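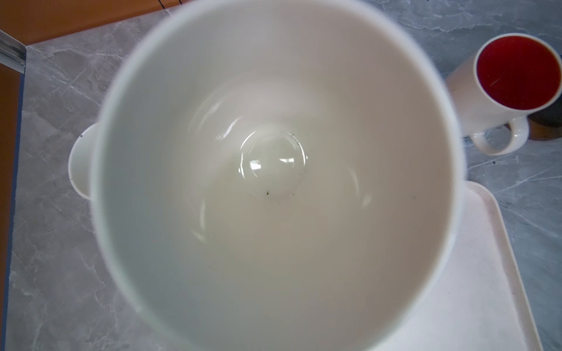 December, late, kettle on

I have been promising this diary a proper entry for weeks and giving it only grocery lists and complaints about the cold, so tonight I am going to sit down with a pot of tea and be thorough, even though the subject is mugs. I spent the whole afternoon on mugs! Mugs and then coasters, and I was as happy as I have been all month.

It started at breakfast, when I opened the cupboard over the sink and had to catch a saucer with my elbow. That cupboard has been getting worse since the summer. Every time I come home from somewhere I seem to have another mug wrapped in a sweater, and I have never been able to send one away again. I know perfectly well that a person can drink out of only one of them at a time. But there is the morning coffee, which wants something big, and the four o'clock tea, which wants something with a thinner lip, and then soup, which I have been eating out of mugs since college and see no reason to stop. So they add up.

What I wanted was a good look at the ones I use most, with a plain tray under them and nothing else to distract me. I'm a slow decider. My mother could clear a closet before lunch, but I have to walk past a thing for a while, go and put on some toast, and walk past it again. I had the radio going (a program about lighthouses, then a long quarrel over soup stock) and I took my time.

The white ones are what I worry about. White is so pretty in the store, and then you live with it, and every crumb and leftover speck on the bottom shows up like pepper on an egg. I went looking for the baking soda and found it behind the lentils, where I must have put it during the last fit of organizing. A spoonful with a little water, a soft rag, and no hurry, that's my whole method. I bought a fancy paste once, Vimum, and it smelled so strongly of lemons that my coffee tasted like furniture polish until I gave up on it. 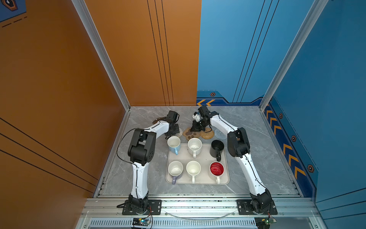 Six on the tray, two rows of three. The speckled one is in the middle at the back.

I want to write down what I think of them, so that I can laugh at myself next year. The speckled one is my favorite and I may as well admit it. It reminds me of the eggs my aunt used to bring over in a mixing bowl, and it makes even instant coffee feel like company. The white one with the light blue handle and the white one with the lavender handle ought to be sisters, and I keep trying to put them next to each other, and then I decide they look better with a little distance between them, the way real sisters do. I do love a colored handle. It's such a small bit of cheer, and you get it right where your hand goes.

The one that's red inside is for winter. I'm firm about that. Cocoa in a red mug is a different drink from cocoa in any other mug and I will not be argued with. The black one is for coffee and nothing else, because I can never tell how strong my tea is in there and I end up with something you could stain a fence with. And the plain white one, well, I went back and forth on it. It has no charm at all to speak of, but it goes with everything, and it's the one I would hand to a plumber. It stays.

So after all that deliberating I have parted with none of the six. I did fill a box from the back of the cupboard, though, mostly chipped things and a tall gray mug from the Trotau holiday market that I never once enjoyed holding. The box is by the front door. If I leave it there too long I'll start taking things out again, I know myself, so it has to go down to the church sale at Sala as soon as the road is clear.

By then the light was going and I should have started supper, but I was in the mood by that point and moved on to the coasters.

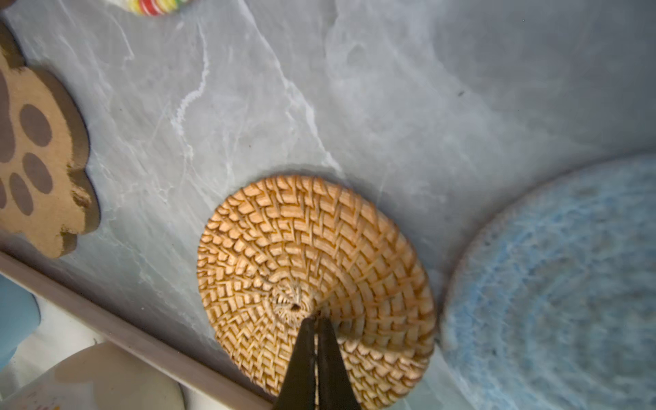
Coasters are a sore spot with me. I've had cork ones that crumbled, felt ones that grew fuzz, and a set of slate ones from Tosto that stuck to the bottom of every cold glass and then dropped, bang, right when you were about to take a sip. I have come all the way around to the woven kind. The round rattan one is so nice to look at up close, all those tight rings going out from the little knot in the center, and honey-colored where the light catches it. It looks very well on gray marble, too, which can be a chilly sort of pattern without something warm sitting on it. The paw print is wood and a bit rough at the bottom, and I suppose I should go over it with some fine sandpaper, but I'm fond of it as it is. The rattan needs a dry brush now and then to get the sugar out of the weave. An old toothbrush does it.

I ought to put down what I'm going to do about the cupboard, or I'll forget and stack everything up again the way it was. Everyday mugs on the bottom shelf, handles all facing the same way so I can grab one half asleep. Soup mugs above. Saucers in the drawer with the placemats, where they can't leap out at anybody. I'd like hooks, too, and I've wanted them for years, but that means the drill, and the drill means finding the charger.

Supper ended up being scrambled eggs and the heel of the rye, eaten standing up. I don't mind. The rag is drying over the faucet, the baking soda is back in front of the lentils, and I'm on my second cup now, in the kitchen with my feet on the other chair. I can hear the snow sliding off the porch roof in little bits. Tomorrow, the spice shelf, if I'm feeling brave, and I must remember to buy cocoa.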